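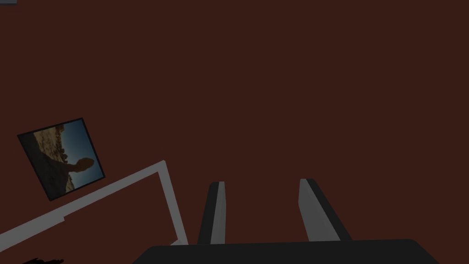

Source: Clulora / simulation stills

FOR IMMEDIATE RELEASE

Clulora opens its household demonstration set to outside labs

26 August 2025 – Clulora today released Bindby, a collection of simulated household demonstrations for training robot control models. 3,285 recorded runs in the first release. Free for research use, commercial license on request. Download page is live as of this morning.

The runs were driven by people, start to finish. An operator steers a two-armed robot through a virtual home and does ordinary chores – pick up, carry, put down, open, close. Every run is stored with the camera views, the arm positions and a short written instruction. A model trained on the set learns to go from what the cameras see and what the instruction says to the next movement of the arms.

"We wanted the boring parts in there," said Alaric Tillman, who leads data collection at Clulora. "The robot turning around. The gripper sitting open in front of a wall while the operator works out where to go next. If you trim all that, the model never learns what to do between tasks."

Wrist views are included for both arms, at full length. Early testers asked for that more than anything else. A wrist camera spends plenty of time looking at nothing useful, and a model has to cope with it.

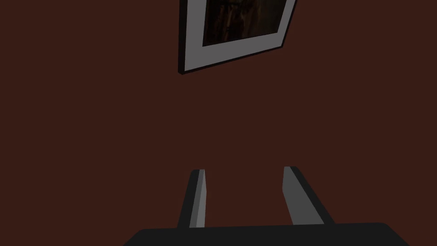 Can the set be used without Clulora's own software?
Any lab can read the files with standard open tools, and a conversion script for the most common training formats ships in the same download.

Collection began in June with a team of 20 operators working in shifts. Each new operator did practice runs first, none of which are in the release. After that, runs were checked twice, once by the person who drove and once by somebody else. Failed attempts were kept if the operator recovered and finished the chore. They're marked as such in the index. Runs that were abandoned went into a seperate folder, 318 of them, available on request for groups working on failure detection.

The simulator side was built with Vakik, which supplied the rooms and furniture. Wall colors, floor colors, pictures and dishes vary from home to home. Same robot throughout, same grippers.

Tabletop work makes up the largest share of the release. Cluttered surfaces, mostly – things standing close together, partly hidden behind each other, or blocked from view by whatever the gripper is already holding. That last one gives models the most trouble, according to the team.

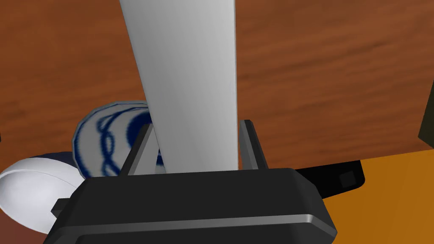
A light gray panel held upright in the gripper, with a blue-patterned plate behind it. Simulation: Clulora.

"A big object in the hand covers half of what the wrist camera could otherwise see," said Timothée Barbier, research engineer at Clulora. "People handle it without thinking. The model needs to see it done over and over, and it needs the head view at the same time, so we we recorded both."

Also in the release: runs that cross a whole room or go from one room to the next. Longer, slower to collect, and harder to label. Operators had to move the base and keep track of two arms at once. 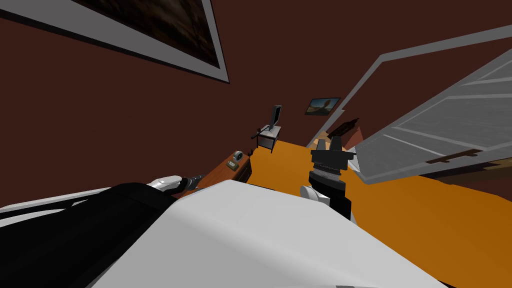 Those longer runs carry step-by-step labels as well as the overall instruction, so a lab can train on the full chore or cut it into pieces. Labels were written by the operators right after driving, then cleaned up for spelling. Wording was left alone otherwise. Two people will describe the same chore differently and Clulora wants models to handle that.

A second batch of 500 runs is in checking now. Focus is on doors, drawers and handing objects from one arm to the other. Release date to be announced.

Kasprzak, an early access partner, has been using the set to compare training methods and plans to publish its own results seperately. Clulora is not involved in that work.

Labs that find errors in the labels are asked to report them through the form on the download page. Corrections go out with each new batch.

About Clulora
Clulora collects and prepares demonstration data for robot learning, in simulation and on real hardware.

Press contact
Alaric Tillman, Clulora data collection. Additional stills and sample runs on request.

###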